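Head unit stops publishing frames while parked at the bedside unit, base carries on
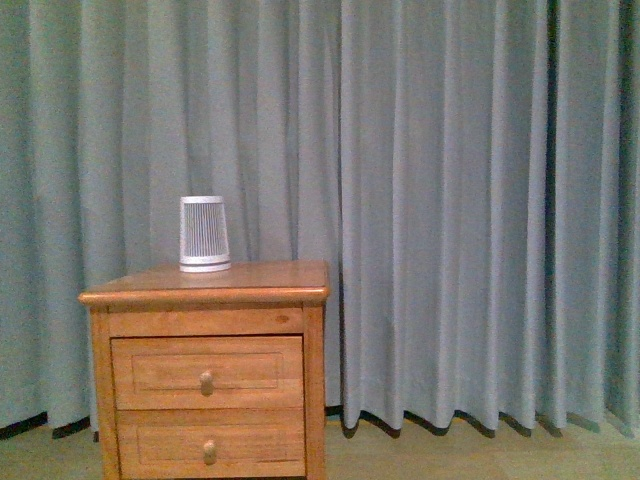

kelp_and_ratchet
Posted Sep 8, 2021

It has happened again on the same approach. The mobile base drives up to the nightstand, the head tilts down to look at the top drawer, and the head camera topic goes silent. No error, no disconnect in the kernel log. The last frame just stays in the buffer and everything downstream treats it as live. The drive controller is on a separate loop, so it kept creeping forward on the stale pose and leaned on the drawer knob until the bumper tripped.

Setup: Heitmann base, stock head, our own fork of the Prevville planner. Software watchdog on the camera topic set to 300 ms. It did not fire. The same build ran in the Jarport flat from February without a single stall. Only the Ciltcombe room does it.

Log summary over 61 approaches: 2 stalls, both during head tilt, both with the base already inside its slow zone.

torque_limit
Check the cable before anything else. Full tilt puts the tightest bend on the USB lead just where it leaves the neck. I had the same symptom, and the lead looked perfect from outside.

kelp_and_ratchet
Lead was swapped after the first stall. Second stall was on the new one.

mildew
Why did the watchdog not fire? That is the fault as far as I'm concerned. Cameras drop out. A base that drives on an old frame is a safety problem whatever the camera is doing.

What does it compare, arrival time or the stamp in the header?

kelp_and_ratchet
Arrival time. There is a relay node between the driver and the planner which republishes at a fixed rate.

mildew
Then there you are. The relay sends the last frame again and again, the planner sees messages arriving on time and the watchdog is satisfied. Compare the header stamp against the clock and stop the base if it is too old. Make sure the relay isn't writing a new stamp as well.

pannier9
I don't think that explains the room. Pleated curtain right across the background, all vertical repeats, hardly any texture. If your tracker can't match features it may be spinning and starving the driver thread. I'd plot CPU load against tilt angle.

torque_limit
Starving a thread would give late frames, not a full stop. And he said the topic goes silent.

pannier9
It would give a full stop if the driver has a short queue and gives up quietly. Some do. I'm not saying it's certain, I'm saying hang a plain sheet over the curtain and run it again.

kelp_and_ratchet
Relay source checked. It does overwrite the stamp. That was put in to quieten a transform warning and never taken out.

Removed it, moved the check to the driver stamp, and pulled the camera lead by hand with the base moving at creep speed, wheels on blocks. Base stopped 110 ms after the limit expired. Still more than I'd like.

mildew
Most of that will be the controller loop. Put the check in the controller and leave the planner out of it.

torque_limit
Agreed on that. I still want to see the neck harness behind the connector, which you didn't change when you swapped the lead.

kelp_and_ratchet
Harness comes out next. CPU logging is on as well, and I'll try the sheet. No driving in that room until the check is in the controller.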